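3.2 Material und Vorgehen

Ausgewertet wurden 3919 Rückmeldungen aus der Haushaltsbefragung Tuominen, davon nach Bereinigung 2675 verwertbar. Gefragt war nach Oberflächen im Wohnbereich: Tisch, Regal, Boden. Farbton, Maserung, Glanz. Die Kategorien folgen dem Schema von Khunthong und Kan, mit kleinen Anpassungen bei den Mitteltönen (siehe Anhang). Zwei Kodierer, unabhängig voneinander. Streitfälle gemeinsam entschieden, Protokoll liegt vor.

Problematisch bleibt die Abgrenzung von «hell» und «honigfarben». Viele Befragte benutzen beides für die selbe Platte. Für die Auswertung daher zusammengelegt, ausser in Tabelle 4. Dort getrennt, weil die Teilstichprobe Cirnell noch mit dem alten Bogen lief. Als «längs gebändert» gilt eine Platte mit durchlaufenden, abwechselnd helleren und dunkleren Streifen (Abb. 2). Fladerung und Astbild wurden separat erfasst, hier nicht weiter behandelt.
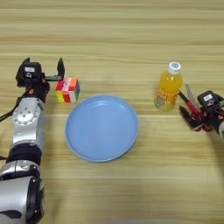
Abb. 2: Helle Holztischplatte, Maserung in Längsbändern, Creme bis Karamell.

3.3 Ergebnisse

Helle Töne dominieren klar, quer durch alle Altersgruppen. Unterschied zwischen Miete und Eigentum: gering, nicht signifikant. Interessanter die Begründungen. In den 74 Leitfadeninterviews wird Holz fast immer zuerst über das Anfassen beschrieben, erst danach über die Farbe. «Warm» fällt oft, meint aber Verschiedenes: mal den Farbton, mal die Oberflächentemperatur, mal schlicht Gemütlichkeit. Eine saubere Trennung war im Nachhinein nicht mehr möglich.

Bei gebänderter Maserung auffällig: die Befragten richten Möbel nach ihr aus. Tisch parallel zum Fenster, Streifen zum Licht. Corker erwähnt das nur am Rand, bei Trondberg fehlt es ganz. Ob es sich um eine bewusste Entscheidung handelt oder um eine nachträgliche Erklärung, lässt das Matrial offen. Die Interviewfragen waren darauf nicht ausgelegt. Für die zweite Welle ist ein eigener Frageblock vorgesehen, Entwurf bei Khunthong.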